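Ticket: gripper pads, reorder for next budget
Opened by: Sihan Li
Status: waiting on purchasing

Apr 20, 2022 – need a number before we close the spend. Two hand-held grippers on the chopstick task, blue pads on both. Want 3 spare sets from Flaltine, limit is 3,000 total incl. shipping. Quote came back without the pads listed, just screws. Asked them to resend.

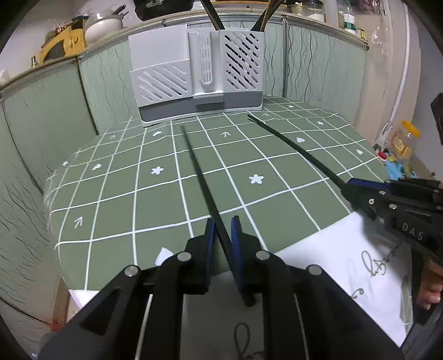

Chopstick task, one chopstick per gripper, rack at the back.

Ragnvald Wallin: do we need whole jaws or pads only? Pads only is fine by me. Lead time 13 days if we order thru Imura, otherwise it slips to September.

Sihan: pads only. Pls hold the order untill the new quote is in.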